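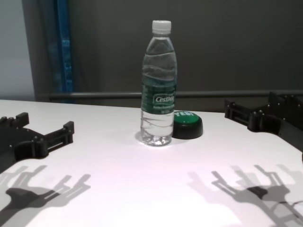 Grumgate Radio has confirmed that its Saturday sports phone-in will move to a new weekday evening slot from 2/3/18, and that Bořivoj Kováčik will remain as its main presenter. The decision follows a review of the station's speech output which began in January. Under the new arrangement the programme will be on air for three hours each evening it is broadcast, with the opening part given over to calls from listeners and the remainder to interviews, results and discussion of the coming fixtures. The yes-or-no round, in which a studio guest must give a plain answer before being allowed to explain it, will be kept. The station has said that it does not wish to make the item any grander in its new place.

The programme has been broadcast 204 times in its present form. It has been made throughout at the station's premises in Brullar, where the production team will continue to be based. The sound desk and the telephone lines are to be replaced before the first weekday edition, and callers will be given a new number to ring. The old number will carry a recorded message until the end of the football season.

Mr Kováčik joined Grumgate as a match reporter and took over the phone-in when it was still a short item placed between the afternoon commentary and the early evening news. It then lasted 35 minutes. He will give up his regular commentary work in order to present the longer programme, although the station expects him to return to the commentary box for cup finals. The names of those who will take over his league commentaries have not been released.

Production will be shared between the station's own sports department and Matoušek, the independent company which already supplies Grumgate with its rugby magazine. Matoušek will be responsible for recorded interviews and for the fixtures guide. Editorial control will remain with the station. Both parties have agreed that the arrangement will be looked at again once the season has closed.

The Saturday slot will be filled by live commentary and a results service. The station intends to carry some 62 matches during the coming season, taking in football, rugby and women's hockey, and will for the first time broadcast from away grounds as a matter of course. Where two matches of equal local interest are played at the same time, one will be carried on the main frequency and the other on the Brusitz digital service.

In a statement, the station said that the weekend audience had for some time been divided between those who wished to hear the matches and those who wished to talk about them. It said that a phone-in held while play was still going on at several grounds had become difficult to present fairly, and that callers had often been taken off air to make room for a goal. The weekday programme would give them more time.

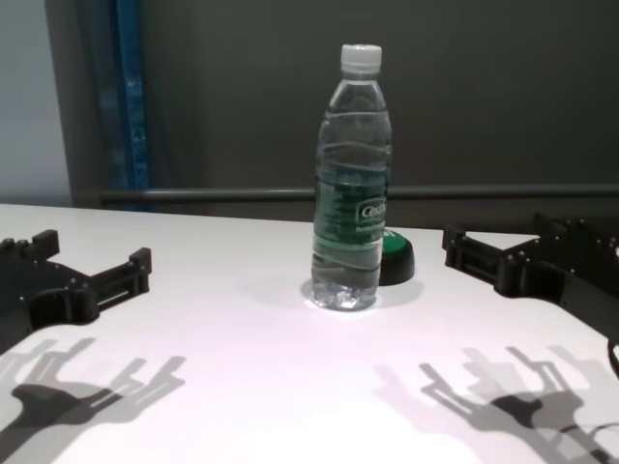 Morfudd Gittins wrote to the station's listeners' page that she was sorry to see the Saturday programme go, as she had always rung in from the car park on the way home from the ground and could not see herself doing the same on a weekday evening with the tea to get ready. She added that Mr Kováčik was "the right man for it whatever the day", and asked whether calls might be left on an answering service after the final whistle and played when the programme next went out.

The station has replied that an answering service is under consideration and that a decision will be made known on air. Messages left in this way would need to be kept short and would be checked before broadcast. Letters and electronic mail will be read out as at present.

Advertisers holding bookings in the Saturday slot have been told that these will be honoured during the live commentary, at the same rates. Those who would prefer to transfer to the weekday programme should write to the sales office in Brullar.

The final Saturday edition will be presented by Mr Kováčik and will consist wholly of calls. The station has asked those wishing to take part to ring before the programme begins.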